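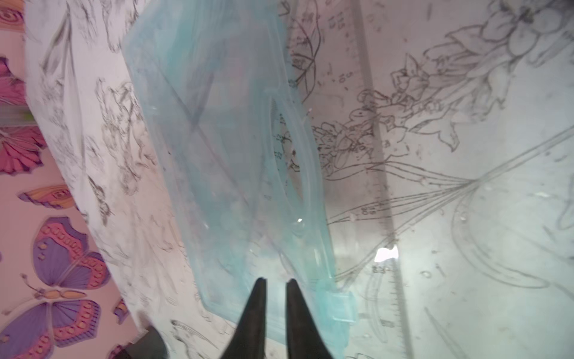
The blue pouch on top of the flower sheet

Storing a big numbered flower sheet and all its bits in one plastic pouch?

Posted 19 Oct 2026 in Paper & Coloring

Hi all! I picked up one of those huge flower sheets with the little numbers scattered through the outlines, and I am completely in love with it. Leaves everywhere, curly blossoms, petals on petals. Mine has 108 numbered colors on the chart and I've done maybe one corner.

My trouble is putting it away between sessions. I have a see-through light blue plastic pouch, pretty floppy, and I'd like to keep pencils, the color chart and a sharpener in it, and leave it lying on the sheet so everything stays together. Will the plastic mark the paper? And is it OK to fold the sheet, or should I roll it? We eat at this table, so it has to move every night!

Gastden

Anozie
Roll it! Please roll it! I folded my first one in quarters and the creases took color differently from the rest — you get a darker line right through the flowers and it won't blend out, no matter how light your hand is. I roll mine with the drawn side facing out, around a cardboard tube from wrapping paper, and it lies flatter when I open it again. Two loose hair ties hold it (rubber bands dig in).

On the pouch, I've kept pencils in soft plastic ones for years and they're great, you can see what you've got without dumping it all out. I wouldn't leave it on the finished parts, though. If you use wax pencils the plastic can pick up a bit of color, and then it puts that color somewhere else. Lay a piece of baking parchment in between and you're fine. Wipe the outside of the pouch now and then too, graphite and pencil dust love to hide along the zipper.

Also, keep the sharpener in its own little bag. I learned that with 92 pencils and a lid that popped open. Everything in there was gray and fuzzy for a week!

Have fun with it, the first corner is the slowest. I started mine in February and the leaves go so fast once you know your greens.

Proltar
pouch is fine. mine goes under the couch flat on a board, no rolling

Cokcombe
Seconding the board idea if you have somewhere to slide it. I use a piece of foam board a bit bigger than the sheet, with 2 binder clips along the top edge and a scrap of paper folded under each clip so they don't dent it. Dinner time, I pick up the whole thing and it goes behind the bookcase. Takes no time at all and I never lose my place!

For the pouch, check how it closes before you trust it with pencils. A slider at one end can creep open when the bag is stuffed, so I stop at about two thirds full and put the points facing away from the opening. I don't put the chart in there either — it got chewed up by the pencil tips. It's taped to the back of the board now, next to a strip where I test colors.

If you do end up with a crease, lay the sheet face down on a clean towel under some heavy books overnight. It won't vanish but it helps a lot. Post a picture when you get to the blossoms, I'd love to see what colors you pick!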